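Print this page | E-mail this page | 4 comments | 15 shares

Can a machine do the chores yet? A term spent with bags, cloths and a very patient robot arm

Project report, home and shop automation module, Tevbridge

Where I started

When we had to pick topics in May I wrote "robots and housework" on the form because it sounded easy and I'd been watching a lot of clips of robots folding T-shirts. The clips are great! The shirt gets folded, the music swells, and you come away thinking you'll have one by Christmas. Then you notice the little "8x" in the corner of the video and start to wonder.

So my question for this report is a plain one. Can a machine do ordinary chores at home, or the dull jobs at the back of a shop, well enough that you'd leave it to get on with them? I didn't want to answer it from clips. I wanted to sit next to an arm for a few weeks with the sort of stuff people have lying about the house - paper bags, cloths, sponges, bits of cardboard - and write down what was easy and what wasn't.

I split the work into two halves. The first half was time on the bench in Tevbridge with the arm we have there. The second was asking people at two local businesses what they would hand over to a machine tomorrow if they could. One was the packing room at Kuzmenko, who sell household bits and pieces by post, and the other was Flitau, a corner shop with a tiny stockroom and a very big opinion on everything.

What counts as a chore

I spent far too long on this (a whole week, which I'd like back). My first list had everything on it, from hoovering to ironing. Hoovering came straight off, because robot vacuums already exist and my aunt's has been bumping into her skirting boards for years. Dishwashers and washing machines came off too. They're machines doing chores, no question, but they work by making you bring the mess to them, all sorted and loaded.

What was left was the in-between stuff. Loading the dishwasher. Getting the sponge out from the bottom of the shopping. Putting the shopping away at all. Folding a bag flat, wiping a table, filling a box with things of different shapes, emptying that box at the other end. I called this "hand work" in my notes and I'll stick with that here.

From the hand work list I chose three jobs for the bench:

1. Picking an item out of an open box or bag.
2. Putting a soft item into an open box or bag.
3. Wiping a flat surface with a cloth.

They aren't glamorous. But if you watch anybody unpack the shopping, it's mostly job one over and over, with a bit of job three when the yoghurt has split.

How I ran it

The arm can be driven by hand, with a person steering, or it can run on software that has learned from a pile of those hand-driven goes. I did both. The project name for our software setup is Jaltudach, which was chosen before I joined and which I have now misspelled in every possible way, so please forgive any that got through.

I did 90 goes in total on the bench, 30 for each job. A go was finished when the item was where it should be, or when I gave up and reached in. I let myself give up after two minutes. That sounds short, but try watching something fail to pick up a sponge for two whole minutes and tell me it doesn't feel like an afternoon.

I kept notes in a paper book and scored each go as fine, messy or failed. "Messy" meant the job got done but I wouldn't have been happy if a person had done it that way in my kitchen. I know that's a matter of taste. I've tried to be fair.

Picking things out

Boxes first. A stiff box with one stiff thing in it is close to solved, as far as I can tell from my little corner. Of the first 15 goes, which were all a plain box with a single item, 12 were fine, two were messy and one failed. I was thrilled and wrote "DONE??" in the margin.

Then I moved on to paper bags and had to cross that out.

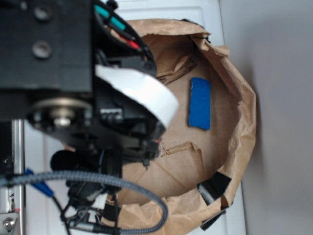
A paper bag is a rotten thing to work with if you're a machine. The walls give when you lean on them, the rim folds in whenever it fancies, and the whole bag can shuffle along the table if you catch it at the wrong angle. People deal with this without noticing. You put your spare hand on the edge, you have a quick feel about, you tip it a bit. One arm on its own has no spare hand, and ours can't feel much beyond "I have closed on something" or "I haven't".

My 15 bag goes came out as seven fine, three messy and five failed. The failures had a pattern, which pleased me even while it was annoying me. Most were cases where the gripper went for the item and pinched the paper as well, so the bag wanted to come along for the ride. The rest were cases where it stopped too high and closed on air, opened, came down to the very same height and closed on air again. I found that oddly hard to watch. You want to shout.

Depth is a big part of it. Looking straight down into a bag, you have to judge how far away the bottom is, and brown paper doesn't give a camera much to go on. Folds and creases look like edges, and edges look like things you might want to pick up. I didn't have a way to measure how much this mattered, so take it as my opinion after a lot of staring.

Putting soft things in

I expected this to be harder and it was easier. Dropping something into an open bag doesn't need much care - if the gripper is over the hole and lets go, gravity does the rest. I scored 24 of the 30 as fine.

The other six were nearly all cloths. A cloth picked up by its middle hangs down on all sides, so half of it ends up draped over the rim and then the lot slides out again. A person would poke it in. Ours had never been shown poking, so it simply moved on, very pleased with itself (I know it isn't pleased, but you do start talking about it that way by the second week).

If I ran this part again I'd include poking and squashing in the hand-driven goes. I only thought of it on the last day, which is typical.

Wiping

Wiping surprised me most. The movement looks lovely! Back and forth, nice and even, and you think yes, that's it, that's a clean table. Then you look properly and there's a stripe down the middle that never got touched, or the cloth has bunched into a sausage and only one end of it was doing anything. I scored 11 fine, 13 messy and six failed.

The trouble is knowing when you've finished. I'd marked the table with a bit of washable pen so there was something to clean, and the arm did its set pattern whether the pen had gone or not. It had no idea of "still dirty, go again". A person wiping a table is checking all the time without thinking about it. I'd say checking is most of the job, and the wiping is just what your arm is up to in the meantime.

What the shops said

I went in thinking the shops would ask for the heavy jobs to be taken away. At Kuzmenko they did mention lifting, but the thing they went on about was void fill, the crumpled paper that goes round items in a box. They use up to 2000 sheets of it in a busy week, and every sheet gets scrunched and stuffed by hand. It's boring and it dries your skin out. They'd been shown a machine that makes the crumpled paper, and they liked it, but a person still has to push it into the gaps. So we're back to poking and squashing again, which cheered me up no end, since it matched my bench notes.

Flitau were less keen on the whole idea. Their stockroom is so small that two people can't pass, and they couldn't see where an arm would stand. Their wish was for something to flatten boxes and tie them up for collection. They also pointed out that half of what they do in a day is interrupted by a customer after ten seconds. I hadn't thought about that at all. My bench goes were never interrupted. A machine that has to stop with a bag half unpacked, wait, and then carry on from where it was is a different test from mine, and I'd like to try it.

I asked both places how often a machine could get it wrong before they'd switch it off. Kuzmenko said once an hour would be too much if somebody had to walk over and sort it out. Going by my numbers for bags we're a very long way from that - I was walking over every few minutes.

Things I got wrong

My scoring was done by me alone, and I was softer on the arm in the mornings. I can see it in the notebook. Next time I'd have a second person score the same goes without seeing my marks.

I also reset the bag by hand after each go and I wasn't careful about doing it the same way. Some of the bags had gone very limp by the end. I should have swapped them for new ones on a schedule, or kept a note of how worn each one was, and I did neither. So some of the difference between boxes and bags could be down to tired bags.

And 15 goes of anything isn't many. One of my tutors' comments on the draft was that seven out of 15 could easily have been nine or five on a different day, and I agree. I've left the figures in as plain counts and haven't turned them into percentages, which would make them look grander than they are.

So, can they?

For a stiff thing in a stiff box, with somebody nearby, I'd say yes, nearly. For soft things going into a container, mostly, if the thing isn't a cloth. For getting things out of a paper bag, not in my kitchen, not yet. For wiping, only if you don't mind wiping it again yourself.

What I'd do with another term is drop the wiping and stay with bags. I'd use a second arm to hold the rim, even a very simple one, and run the same 15 goes with it and without it. I'd also like to try bags that have several things in them, as real shopping does, and see how quickly my seven turns into a two.

The notebook pages and score sheets are in the folder with this report. The handwriting gets worse towards the back. Handed in 8th November.

4 comments | Share (15) | Print this page | E-mail to a friend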